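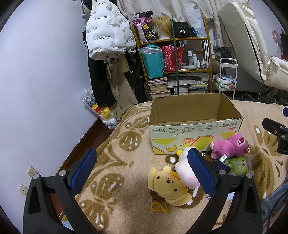
3 min read

Washing Fleece and Plush: Frequently Asked Questions
Isberg Fabric Care. Reviewed by Berenice Ayala

What water temperature should I use for a fleece blanket?
Cold or lukewarm. Polyester fleece tolerates warm water, but repeated hot cycles mat the pile and set creases along the fold lines.

Can fleece go in with towels?
No. Cotton towels shed lint, and fleece holds it. Wash fleece with other synthetics of similar weight.

Do I need fabric softener?
Leave it out. Softener coats the fibers and reduces absorbency and loft. If static is a problem, shorten the drying time.

How do I know whether a soft toy can be machine washed?
Check the sewn-in label first. Toys with battery packs, music boxes, glued-on parts or cardboard stiffeners should be surface cleaned only. Remove clips, cords and hats that come off before washing.

How should I load plush toys?
Place each one in a zippered mesh bag and select the delicate cycle with a low spin. Do not fill the drum past the halfway mark.

Can plush be tumble dried?
Air dry where possible. Synthetic pile can melt at high heat. Dense filling may need over 10 hours, so squeeze the thickest part to check for moisture before putting the toy back in use.

The pile is stiff after drying. Can it be fixed?
Usually. Brush it with a soft bristle brush in one direction, then against it. Scorched pile cannot be restored.

How often should bedding fleece be washed?
Every 3 weeks in regular use, sooner if a pet sleeps on it.

Where do I send a question that is not listed?
Use the contact form and quote topic code 2729.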